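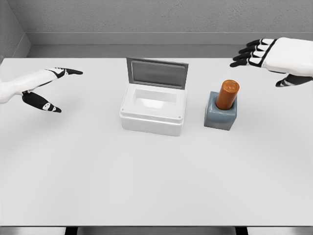 I've been waiting nearly two years to share this one, so forgive me if I run on a bit! My name is Kirsty Forsyth, and I lead the sediment team at the Brarkbridge Marine Lab. This September we're heading out on the research ship Starkska to find out why the mud at the bottom of the Gillies Basin has been piling up so much faster on one side than the other. If you want a feel for the shape of the place, think of a white box with its lid open and a shallow hollow inside, the walls sloping down to a smooth floor. The basin is a lot like that, only much bigger and very, very dark.

We first noticed something odd when we looked at cores taken from the east and west slopes. The west side looked just the way we thought it would, with thin, even layers. The east side had layers so thick that my first guess was a labeling mix-up (I checked the labels, then I checked them again). We now think a slow current along the bottom is picking up fine mud and dropping it in the same spot year after year, but we don't know where that current comes from or how long it's been running.

So we're going to look. The cruise will collect 254 cores from depths between 900 and 1578 meters, and we'll leave a line of current meters on the seafloor for a full year. The meters are made by Stemwood, a small company that has put up with more phone calls from me than any company should. They're also lending us a technician for the trip – thank you, Stemwood!

Why should anyone care about mud? Well, I'm biased, but I think it's the best diary the ocean keeps. Tiny shells get buried in it, along with pollen and dust from land, and if we know how fast it settles we can work out when each layer was laid down. If we get the speed wrong, we get the dates wrong too, and some of the dates people use for this stretch of coast come from the east slope. A few of them are mine, so yes, I'm a little nervous.

We'll post short updates from the ship whenever the connection lets us, and the cores will be open to other labs once we've split and logged them. We're also holding an open evening at the lab before we sail, with room for 100 people. Bring your kids and your questions – I promise to let you touch the mud.

Contact: Press Desk, Brarkbridge Marine Lab | © 2025 Brarkbridge Marine Lab. All rights reserved. | Back to top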